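Sternari Observing Guide
Section 4: Looking at Mars through the Kyriakidis 400

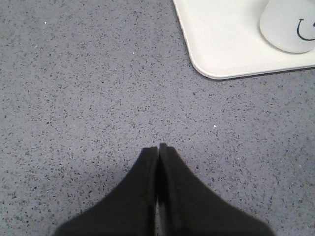
Most people who try Mars once don't try it again. They have seen the spacecraft pictures, they point a small telescope at an orange dot, and they get a slightly larger orange dot. The leaflet packed with the telescope shows canyons and crisp white caps. You will not see canyons. What you can see, on a decent night and with some patience, is a disk with a dark patch or two and maybe a pale spot at one end. This section is about getting that far.

Before you start

Check that Mars is worth the trouble. It comes around to a good position every two years and a bit, and for much of the time in between it is too far away to show anything. If your planning app calls the view "excellent" every month, get a different app.

Set the tripod on grass if you can. Pavement and roofs give back heat for hours after sunset, and the image will boil.

CAUTION: Never sweep for a planet while the Sun is up or close to the horizon. The plastic "sun filter" sold with some eyepiece kits should go in the trash.

Setting up

1. Carry the telescope outside and leave it with the dust cap off for at least 30 minutes. The leaflet says the tube needs no cooling. Wing-yan Chow tested ours in April and it did.

2. Fit the low-power eyepiece. Put the Zustell doubler back in the box for now.

3. Line up the finder on a distant streetlight or a bright star. Lock both screws, then check again, as the second screw tends to shift what the first one set.

4. Center Mars in the finder, then in the eyepiece. If the object twinkles hard and looks white or blue, you are probably on a star.

5. Focus slowly past the sharpest point and come back. Do this several times. The focuser has some slack in it and will fool you on the first pass.

6. Change to the medium eyepiece and refocus. Stay here for a while.

7. Add the doubler only if the edge of the disk looks steady. If the view turns soft, take it out again. More power on bad air gives you a bigger blur.

NOTE: The "400" in the product name is the highest power printed on the carton. We have never had a useful view of Mars at that setting, and we don't expect you will either.

Looking for detail

8. Watch for at least 11 minutes without touching anything. Steady moments come and go, and the detail shows up in those.

9. Sketch what you see before you look at a map. Zoi Liapis, who checks the sketches sent in to us, can usually tell which ones were drawn with the map open. They have too much in them.

10. Write down the time, the eyepiece, and how steady the air was. A sketch with no time on it can't be compared with anything, as Mars turns about as fast as Earth does and shows a different face later in the night.

11. Now open the map and compare. If a feature is on the map but missing from your sketch, leave it out.

About filters

The Dustlow orange filter is sold as a way to "cut through Martian dust storms." It does no such thing. Dust over the surface hides the surface, whatever glass you put at this end. An orange or red filter can make the dark areas stand out a little more when the Martian air is clear, and some of our readers like it. Others see no change. Try a borrowed one before you pay for it.

If you see nothing

Blank disk, sharp edge: there may be a dust storm, or you may be looking at a plain side of the planet. Wait 2 hours and look again, or try another week.

Blank disk, fuzzy edge: bad air, a warm tube or poor focus. Go back to step 5.

Straight lines crossing the disk: rest your eyes. Good observers with far better telescopes drew those lines for years — and no spacecraft has found them.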